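Soledad Kowalczyk
October 3, 2025

1/ Notes on moving our two-arm shelf placement task in Saltier from a fixed approach pose to a planned one. Long thread, mostly about frames and gating. The task is shoes on to shelves, in simulation only for now.

2/ The old controller took the shelf pose from the simulator and drove each wrist to a hand-written offset. Fine until we randomised the furniture. Then we ran 1,634 episodes overnight and 586 of them failed. I went through the failures by log signature, and the biggest group had nothing to do with motion planning. It was the grasp check.

3/ The grasp check uses the wrist view. It masks out the fingers, looks at the gap between them and returns held / not held. Gyoző's first version (sorry, Győző) compared the gap with a stored background patch. Strongly grained wood is a poor background for that. Both fingers open, bare wood between them, and the old check would still return "held" on some grain patterns. 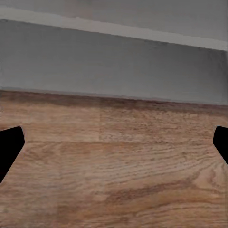
4/ The fix was to stop using appearance alone. The check now wants two things to agree: finger separation from the joint encoders, and a depth difference inside the gap mask. If they disagree it returns "unknown" and the planner has to wait. Three states instead of two. Most of the downstream code assumed a boolean, so that was a tedious afternoon.

5/ Second problem, same view. A wrist camera is rarely level, so the line where the wood meets the grey wall slopes down to the right. We had a helper that fitted that line and used it as a roll correction. Somebody (me) had the sign flipped for one arm. With a symmetric start pose the errors were small and looked like noise. With a randomised start they didn't.

6/ I removed the helper. Roll comes from forward kinematics now, and the line fit survives only as a consistency test in the nightly run. If the two differ by more than the threshold, the episode is flagged and left alone. We don't correct from it.

7/ On to placement. The shelving model has an upper shelf board and a low bench with open cubbies under it. The cubbies are the awkward part. There is a board above and a board below, and the upright shoe is taller in the planner's terms than people expect, because the collision shape includes the bracket and the fingers as well as the shoe.

8/ So the planner treats shoe, bracket and gripper as one attached body from the moment the grasp check says "held". Before that they are separate and contact between them is allowed. Switching too early gives you a start state in collision and the solver refuses to do anything. Switching too late gives you a path that cuts through the divider.

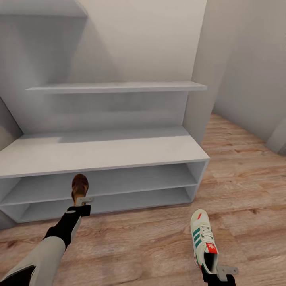
Brown shoe at the upper cubby, white sneaker out over the floorboards. Both attached bodies active.

9/ Arm ordering. Hakim Ginting wanted both arms planned jointly. I wanted one at a time with the other frozen as an obstacle. We tried both. Joint planning gave nicer paths and used its whole budget of 4,000 samples too often. Sequential is uglier and finishes. We kept sequential, with joint planning as a fallback when the frozen arm blocks every approach.

10/ The rule for who goes first is dull: whichever attached body is nearer its goal region. The other holds position clear of the furniture. We tried a smarter score with reach and manipulability terms. It changed the order often between replans, so the arms dithered. The dull rule has hysteresis and stays put.

11/ Control side: the placement controller runs on a 40 ms tick and the grasp check is slower than that. The check result is therefore stamped, and anything older than three ticks counts as "unknown". Gun-woo Yang found that we were stamping on publish and should have been stamping on capture. One-line change, large effect on the logs.

12/ Not solved: releasing inside the cubby. The fingers need room to open and the collision model for the divider is padded. Reducing the padding lets the release plan succeed and also lets the approach scrape. I think the padding has to depend on the phase. That is September's branch, still unmerged.

13/ Also not solved: shoe orientation at the goal. The goal region is defined on position and a loose yaw range. Yoga Sembiring has a patch that adds toe direction. It needs tests before I'll look at it again.

14/ The gating code and the three-state check are in the Saltier main branch. The config key is grasp_state, and the old boolean key now raises an error on load.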